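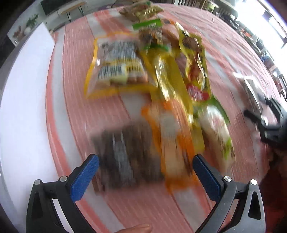

Open Day at Flandthorpe: Your Questions, My Answers

Hi, I'm Danang Lumbantobing, and I run the snack table at our September open day. I get a lot of the same emails every year, so I finally wrote the answers down in one place. If yours isn't covered, write to me and I'll add it.

What will I get to do?

Pick up snacks, mostly! We put a pile of packages on a table with a striped cloth and you get a hand-held gripper with two fingers and blue pads. Your own hand does the squeezing. You reach in, choose a package, lift it out and put it down somewhere else. It sounds like nothing until you try it on a shiny, crinkly bag.

Why snacks?

They're a lovely mix of awkward. Some packages are stiff and flat, some are puffy, and the see-through ones with little rows of things inside sag in the middle when you lift them by one end. Wooden blocks are much easier and much more boring (we did blocks the first year and people wandered off to the coffee).

Is it hard?

A bit. Most people go too fast on the first try and shove the package across the cloth. Slow down just before you close the fingers, and aim for the middle of the bag instead of a corner. Kids tend to get it before their parents do, sorry.

What do the blue pads do?

They're the grippy part. The surface has a fine diamond pattern, and you're welcome to run a thumb over it when you pick up the tool. Please don't pick at the edges!

Does the gripper remember what I did?

Each gripper carries a small camera, and at the recording table we save what it sees while you work. Before you start, I'll ask if that's okay with you. If you'd like a turn without recording, just tell me and we'll switch it off. Same turn, same snacks.

What happens to the recordings?

They go into a set we call Sesix. We had 1,373 clips going into the last open day and 1,398 when we packed up, so you can see it grows slowly. My colleagues use them to teach an arm to do the same job. The arm is called Siriwan and she lives in the next room, where you can watch her practice.

Is Siriwan any good?

On boxes, yes. On soft bags she has good days and bad days. Last year she held on to a bag of chips and wouldn't let go for what felt like a whole minute, and that got the biggest cheer of the afternoon.

How long is a turn?

I give everybody 3 minutes, and longer when it's quiet. The quietest time is right after we open at ten. Lunchtime is a zoo.

Can my kids come?

Please bring them! The gripper is sized for grown-up hands, so I ask that children be some 8 years or older to hold it by themselves. Younger ones can do it with an adult's hand around theirs.

Can we eat the snacks?

Not the ones on the table, they've been dropped a lot. There's a bowl by the door with fresh ones.

Do I need to book?

Only for groups of 13 or more. Everybody else can walk in. If you have a school group, ask me about coming on the Tuesday instead, when I can give you the whole table to yourselves.

Where do I go when I arrive?

Use the Vollex entrance, on the parking lot side, and follow the paper arrows. I tape them up myself and they do fall down, so if you end up at the loading dock, turn around and take the first door on your left.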